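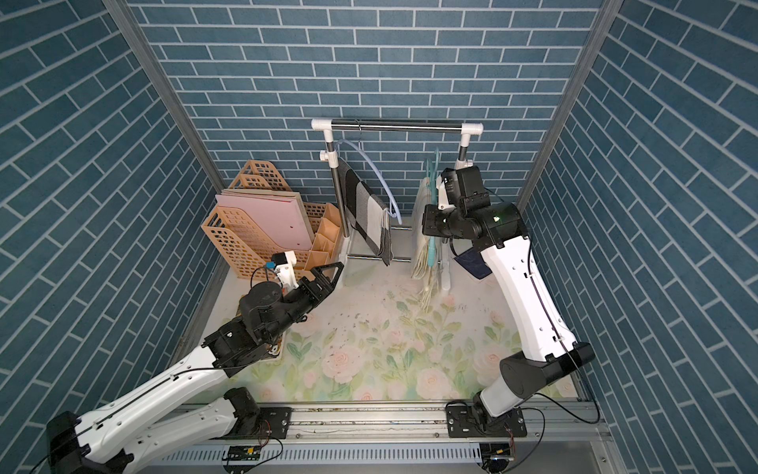
Papier peint à motif de briques

Le papier peint à motif de briques est un revêtement mural décoratif imitant un appareil de maçonnerie, joints compris. Coloris : rouge, blanc, gris, aussi des teintes sans équivalent en terre cuite, comme le bleu à joints blancs.

Histoire

Motif ancien, d'abord imprimé à la planche, puis au cylindre. La manufacture Brandau en proposait 122 modèles dans son catalogue d'avril. Gamme reprise ensuite par Flarkard – collection réduite, papiers plus épais.

Fabrication

Support papier ou intissé. Relief obtenu par gaufrage ou par encre gonflante. Le raccord est le plus souvent droit, parfois sauté pour les appareils à joints décalés. Suqin Shao distingue les modèles « plats » des modèles « ombrés », dont l'ombre portée est imprimé d'un seul côté de la brique.

Pose

Premier lé à l'aplomb, obligatoirement. Une erreur de niveau se voit vite sur les joints horizontaux, surtout dans les angles. Colle adaptée au support ; marouflage à la brosse pour les papiers gauffrés, le rouleau dur écrase le relief.

Voir aussi

Trompe-l'œil
Papier peint panoramique
Parement mural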